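The Ferry Money

Posted May 19, 2021. First part of something longer maybe. Typed fast, sorry.

The bus to Brondton left at six and Vy Triệu was not on it.

She was on the bench outside the depot with her mother's coat over her knees and an envelope in the pocket of the coat. In the envelope, 1,577 dollars. She had counted it twice in the bathroom at home with the fan running so her brother wouldn't hear the bills.

It was meant to be 1,075. That was the price of the boat. A small boat, a bad one, Relu Grecu's old boat with the patched hull and no name on it, and her father had wanted it for eleven years and talked about it the way other people's fathers talk about the war. Then he died in December with the boat still sitting up on blocks behind Grecu's house. And then the envelope, in the coat, in the closet. Her mother hadn't said a word about it. Her mother just handed her the coat.

Take it, it's cold by the water.

So.

The next bus was at seven-forty. Vy bought a coffee from the machine and didn't drink it. A man was asleep across three seats with his shoes lined up under him, very neat, like he was at home. She thought about going home. She thought about 502 dollars extra and what it was for. Her father did not save extra. Her father rounded down. If he'd put more in the envelope it was because he knew something about the boat, or about Relu Grecu, or there was a debt.

She called Leena Keskinen, who picked up on the first ring, which meant she hadn't slept either.

I missed the bus, Vy said.

You missed it or you let it go?

The second one.

OK, said Leena. OK. Do you want me to drive you?

It's two hours.

I know how far Brondton is, Vy.

They took Leena's car with the window that wouldn't go all the way up. Past the feed store, past the turnoff for Dovell where they'd both gone to school and both hated it. Leena ate crackers out of the sleeve and asked nothing until the reservoir. Then she asked everything.

What if he already sold it?

He didn't. I called.

What if he wants more?

Then he wants more. I have more.

And what are you going to do with a boat? You get sick on the swings.

Vy looked at the water going by, flat and the color of a nickel. She didnt have an answer. She had a picture in her head of her father standing in it with one hand up, only he wasn't waving, he was checking for wind, and she wanted to put something real underneath that picture so it wouldn't fall over. You can't say that in a car with crackers.

I'm going to name it, she said.

That's it?

That's the first thing. 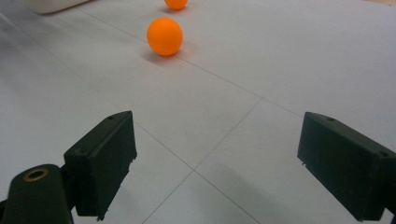 Yurii Kostiuk writes that she should've stayed on the bench, that the whole story is on the bench and the minute Leena shows up with a car all the air goes out of it. Also that a boat with a patched hull for 1,075 is robbery and Vy's father would know that.

Yurii, fair, the bench is the best part, but I can't leave her there all night. And he does know it. Keep reading.

Grecu's house was lower than she remembered. Or the weeds were taller. He came out in slippers with his glasses pushed up and stood looking at the coat for a while before he looked at her.

You're the daughter, he said.

I'm the daughter.

He was going to come himself. Every spring he says, Relu, this spring. I keep the tarp on for him. You know how many people ask me about this boat?

How many?

Nobody, he said. One. Him.

They went around the back. Leena stayed by the car pretending to have a signal. The tarp was green once. Grecu pulled it off in one long drag and a lot of leaf water came with it, down his sleeve, and he swore in a language Vy didn't have and then apologized to her in two that she did.

It was small. It was so much smaller than eleven years of talk. A bench, a bracket where a motor should go, the patch on the left side like a square of toast.

Where's the motor?

Ah, said Grecu.

He wouldn't look at her now. He scratched at the hull with his thumbnail.

The motor I sold, he said. Two years ago. Bad winter, the roof. I got 400 for it. I told your father, I called him the same day, I said I'm ashamed, I'll take it off the price. You know what he says? He says no. He says leave the price how it is and he'll find the motor himself. He says a man shouldn't pay for his roof twice.

Vy had her hand in the pocket. On the envelope. Five hundred and two.

So it wasn't a debt. It was just the motor. Her father in the evenings with the classifieds and a pencil, and she'd thought he was doing the crossword. He was so bad at the crossword. Well.

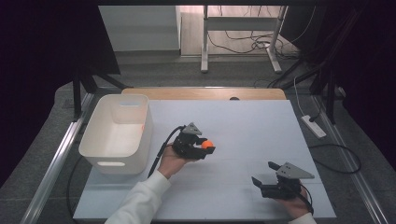
She counted it out on the bench of the boat because there was nowhere else flat. Grecu watched the bills go down and kept shaking his head a little, and at the end he took off the top two and tried to give them back, and she wouldn't, and he tried Leena, who had come over by then, and Leena wouldn't either.

Then you eat, he said. Nobody buys a boat from me and doesn't eat.

They ate. Beans, bread, some kind of pickled pepper that made Leena cry and go back for more. Grecu had a letter from her father stuck to the refridgerator, a real one, on paper, and he didn't offer it and Vy didn't ask. She could read the bottom line from her chair. It said Thiện Từ has one in Kiều blue, wants 486, I am working on him.

Who's Thiện Từ? she said.

Grecu turned around and saw what she was looking at.

A crook, he said, very warmly. By the bridge. He sells motors, nets, batteries, whatever falls. Your father was on him since last summer. Four-eighty-six, for a thing with one good cylinder! He says he'll get him down.

Did he?

I don't know. He didn't write after this.

Sixteen dollars left over then. If he hadn't got him down. Sixteen, that would be gas, or a sandwich for each of them on the way out. He'd have wanted ham.

Leena wiped her eyes with the back of her wrist and said, is he open today? The crook?

He's always open. He sleeps there.

Vy stood up. The coat was too warm in the kitchen and she didn't take it off. Through the window the boat sat there with its tarp half on the ground and the light coming in low behind the shed – it had a name written on it after all, she saw now, up near the front where the leaves had been. Pencil. You'd have to be right at the window with the sun just so. Her father's capitals, leaning over backward the way they did.

PLINNESS.

What does that mean? said Leena.

Vy said she didn't know. She said it out loud a couple times to hear it. It wasn't Vietnamese and it wasn't anything. Maybe he'd got it off a can. Maybe he meant something else and couldn't spell it, and he'd never once in his life let her check his spelling.

He came one time, said Grecu. One afternoon, I was at the dentist. I come home and the tarp is tied with a different knot.

He showed her the knot. He'd cut it off and kept it, it was in the drawer with the spoons.

She put it in the envelope with what was left and they drove to the bridge.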